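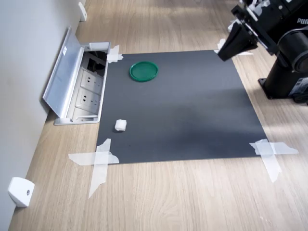
Tablero oscuro sujeto con cinta al suelo de madera.

Buscar en Plullby Escribe una palabra Buscar

¿Porcelana o loza? No te fíes de la caja

En la caja de una taza caben muchas palabras bonitas: «fina», «auténtica», «de lujo». Pero una palabra impresa no es una prueba. ¿Cómo sabes de qué está hecha la taza?

Las dos cosas salen del horno. La loza se hace con arcillas que, después de cocidas, siguen llenas de agujeritos muy pequeños. La porcelana lleva una arcilla blanca llamada caolín y se cuece a mucha más temperatura. Queda tan apretada que el agua casi no puede entrar.

Prueba con una linterna. Ponla detrás de la taza, en un cuarto oscuro. Si la pared es delgada y deja pasar algo de luz, puede que sea porcelana. ¿Y si no pasa nada? Tampoco lo sabes seguro, porque una porcelana gruesa también tapa la luz.

Ahora dale la vuelta. Muchas tazas tienen abajo un anillo sin esmalte. Si es rojizo o amarillento, sospecha: la porcelana suele ser blanca por dentro.

¿Y el precio? Comparamos dos tazas blancas: la Urnwood cuesta 15 euros y la Serrano, 50. La segunda trae una caja con lazo. El lazo también se paga, y con él no se bebe chocolate.

Otra frase sospechosa es «no se rompe nunca». La porcelana es dura, pero si cae sobre baldosas se hace pedazos. Pide permiso antes de hacer pruebas con las tazas de casa, y no las tires al suelo para comprobarlo.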